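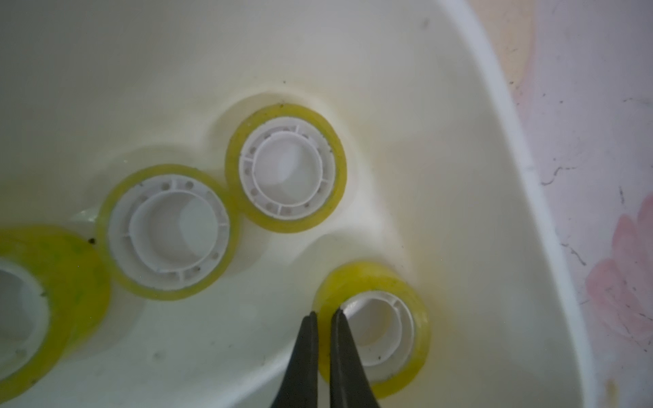

Yellow-green tape rolls in the basin, fingers on the way in.

Blog > Bench > Arms and grippers

October — posted by the bench blog

Right. Skoruvis arm kit, first proper write up. I promised this ages ago and then life happened. Short version if you're in a rush: good fingers, good little camera, software that needs another six months, price that made me wince.

£1684 from Flaveo, delivered. That gets you the arm, the gripper, the wrist camera, power brick, table clamp, bag of screws. Doesn't get you the Ultach licence past the trial, which I missed completely when ordering. It is on the page. In grey. Near the bottom.

Box arrived well packed. Manual is 19 pages and most of those are safety warnings in very small type. Assembly took me an evening, with a break for tea and a longer break looking for a hex key that was in the lid of the box all along. Two of the screws for the base plate were too long so I pinched shorter ones from the spares tin. Told Flaveo, they sent replacements, no fuss. Full marks there.

The fingers. You can have the standard metal ones or pay extra for the Zhong soft set, and I'd say just pay for the Zhong set. Dark grey, tapered, flat on the inside faces. The metal ones are fine on blocks and hopeless on anything smooth. Swapping over is one screw each side plus a recalibration, and the recalibration is the bit you'll moan about. It wants the arm in a particular pose and if you're a hair off it starts again from the begining without telling you why.

Tape rolls have been my main test so far. They're a nice awkward shape. Round outside, open middle, and you have to choose — grab the whole thing across or come in over the edge and pinch the wall. The gripper opens wide enough for the smaller rolls but I prefer the pinch. One finger inside the core, one outside. Ultach's planner always wants to go across. You can talk it out of this with a setting called approach bias, which isn't in the manual, I found it by clicking on everything.

See-through tape is a pain as well. Planner sees the white core happily enough but is vague about where the tape stops, and on a white background it gets vaguer. A darker tray would be easier. I didn't want easier, I wanted to know what it does with normal household stuff.

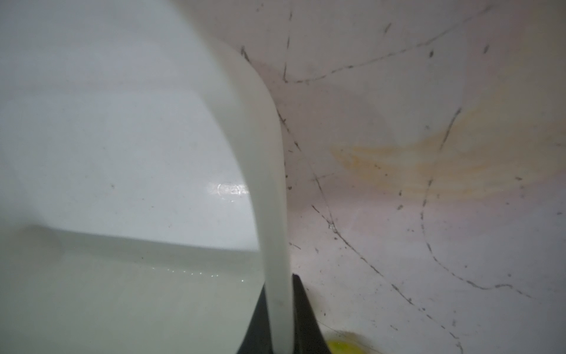 The wrist camera is the part I'd buy again on its own. Small, sharp, sits close to the fingers, and the cable runs inside the arm so it doesn't snag. I was expecting mush at close range. Zoom in on the right-hand side here though: thin dark lines all over the white, and that yellowy-orange stain with the streaks still readable in it. Colour holds up too, pale cream at the edges of the stain and properly amber in the streaks. For checking what's between the fingers it's ideal. What it can't do is give you any sense of the wider table, so if the thing you want is behind the thing you've got hold of, tough.

Glare is still a nuisance on shiny white plastic. I turned the exposure down a notch in Ultach and that helped a bit. Would like a proper lock on it, at the moment it drifts back to auto whenever you restart.

Noise. Not bad. A whine from the second joint when it holds still, worse at full stretch. I had it running in the evening with the telly on and could ignore it. The fan on the power brick is louder than the arm.

Software then. Ultach is pretty, I'll give it that. But the first update took 42 minutes and left me on a login screen with no login button. Reinstalled, fine since. Manual control is lovely, really smooth, you feel like you're good at it within minutes. Teach and repeat is OK. The automatic planning is where it wobbles, see tape rolls. And the gripper force slider goes from 0 to 100 with no units — 100 of what?? I've been living somewhere in the middle and hoping.

Emailed support with that question, got a reply next morning, polite, no answer in it. Have asked again.

Would I send people to buy one? If you like fiddling, yes. If you want it out of the box and tidying up by teatime, no, wait for the next version or at least untill the planner's been sorted. Get the Zhong fingers either way. And check the licence bit before you pay, scroll all the way down.

Next up is the bigger table clamp and maybe some string. Loose string, not on a reel. Expecting that to go badly.

Contact | All words and photos copyright this blog | Back to top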